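Brown paper and the look of virtue

I have been annoyed by a bag of granola for most of a month, so you may as well hear why.

It came from Britus, who have opened a shop in Vonthorpe where the shoe repairer used to be. The bag is brown. It has a rough feel, a stamped-on logo that's a bit smudged at one side, and a little window through which you can see the oats. Everything about it says that somebody filled it by hand with a scoop. I paid more than I would normally pay for granola, and I did it because of the bag. I knew I was doing it at the time.

Then I finished it and tried to tear the bag up for the paper bin. It wouldn't tear. Or the outside tore, and under it was a silvery lining that stretched and went thin and then cut into my finger. The window was plastic. The strip along the top was plastic as well, with a wire in it. On the back, in type I needed my other glasses for, were the words "please check locally".

So I checked locally. The council page for our area says paper and card are fine if clean and dry. It says that plastic film goes in general waste. It says nothing at all about paper stuck to film, which I suppose means you are meant to stand in the kitchen and peel it. I tried this and got nowhere. The bag went in the ordinary rubbish, exactly where the shiny bag from the supermarket would have gone, and the supermarket one held 500 grams where this one held 300.

I don't think Britus are crooks. The granola was good, and food has to be kept dry somehow. What I object to is the brown. There was no need for the outside of that bag to be brown paper except to make me think a certain thing, and the thing wasn't true.

Once you start looking you can't stop. My shampoo bar is in a brown box with a plastic tray in it. A candle I was given had a brown label printed to look like brown paper, fibres and all, on what was just a sticker. There was a pair of socks with a brown card band round them and a small plastic hook stapled through it. The bakery on Campbell Street has gone over to brown bags for loaves, and those really are paper, and the crust goes soft in them by teatime so I tip the loaf into a plastic bag when I get home.

I mentioned this to Florence Fortin, who I used to work with and who spent years buying packaging for a firm that sold garden seeds. I was hoping she'd be outraged. She laughed at me. She said that when they changed their seed packets from white to brown, customers wrote in to thank them for cutting down on waste. It was the same packet, from the same printer, only with a brown ink laid over the whole of it. They had used more ink to get it. Did they write back and tell people? No, she said, they put some of the letters up in the staff kitchen.

I'm taking her word for that, and she does like a story. But I believe it, because I know what I did with the granola.

There is a proper case for brown paper and I ought to put it. Plain kraft paper is strong, and you can leave out the bleaching. If it's only paper it can be recycled, or used again, or torn up for the compost. My mother kept a drawer of it, folded flat, with the creases going soft, and a parcel might go to my aunt and come back at Christmas round something else. I've still got a sheet or two that have lined the same cupboard since we moved in. I have no quarrel with any of that.

But you'll notice my mother's drawer worked because she kept the paper. What made it thrifty was the keeping, and the colour had nothing to do with it. If I buy a new roll each December, with a ball of jute string and a sprig of something, and photograph the result, and put the lot out for collection on Boxing Day, then I have bought wrapping paper. It may be slightly better wrapping paper than the kind with glitter on. I'm prepared to accept that. I am not prepared to be congratulated for it.

Which brings me to Wesimance, who sell refills for washing-up liquid by post. I had one of their trial boxes. The adverts are all linen and floorboards. You get a brown box, and inside it is crumpled brown paper, a great deal of it, and in the middle of the paper a brown envelope, and inside the envelope a pouch. The pouch is plastic, which they do admit, and they'd like you to post it back to them when you have collected 6. I unrolled the crumpled paper on the hall floor to see how much there was and it went from the front door to the foot of the stairs.

Six pouches would take me the best part of a year. I'd have to keep them somewhere, sticky, and remember them. I wonder how many people do. I wrote and asked what share of pouches come back, and had a very friendly reply saying that their community was "really engaged". I wrote again asking for the number. No answer yet.

The bottle I normally buy is clear plastic, goes in the recycling with its lid on, and costs less. It looks dreadful on the windowsill. I think that might be the whole difference, if I'm being fair - it looks dreadful, and so I feel faintly guilty about it, and I don't feel guilty about the brown box though there's more stuff in it.

My brother-in-law says I am making too much of this, that people need encouragement, and that if a brown bag gets someone thinking about waste then it has done some good. I've turned this over a fair bit. My trouble with it is that the brown bag seems to get people to stop thinking. I did my thinking in the shop, in the time it took to reach up to the shelf, and what I thought was "oh good". If the bag had been silver I might have picked it up and read the back.

I tried to be a bit more orderly about it after that. For the whole of the month I kept every piece of brown packaging that came into the house in a box under the stairs, and at the end I weighed what was plain paper or card, with nothing glued, lined, waxed or windowed. It came to 235 grams. The rest was a good deal heavier, though a lot of that was the candle box, which had a magnet in the lid. I can't tell you what a magnet was doing there. It made a nice click.

None of this is science and I'd be the first to pick holes in it if someone else had done it. One household, one month, and I was in a bad mood. I also bought things I wouldn't usually buy, partly to see how they were wrapped, so I have no business lecturing anybody.

What I've changed is small. I give the bag a pinch before I buy. Real paper creases and stays creased, and the lined sort springs back at you. I've gone back to the supermarket granola, which is sweeter than I like, and I'm keeping it in the tin. The bread I have started carrying home in a tea towel, which the girl at the bakery thinks is very funny. And I've got all the Wesimance paper ironed flat (cool iron, no steam) and in a drawer, and it will do for covering tables and wrapping birthday parcels until I'm past caring. 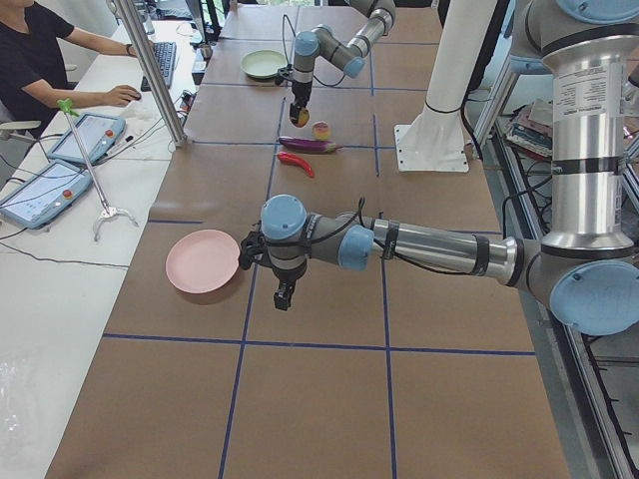
Page last changed: July, 4.40 pm

Still nothing from Wesimance about the pouches. A reader has written to say that some lined bags can be peeled if you soak them overnight. I soaked a coffee bag overnight and had a wet coffee bag in the morning, but perhaps mine was the wrong kind. If you've managed it, tell me which brand and how long you left it in.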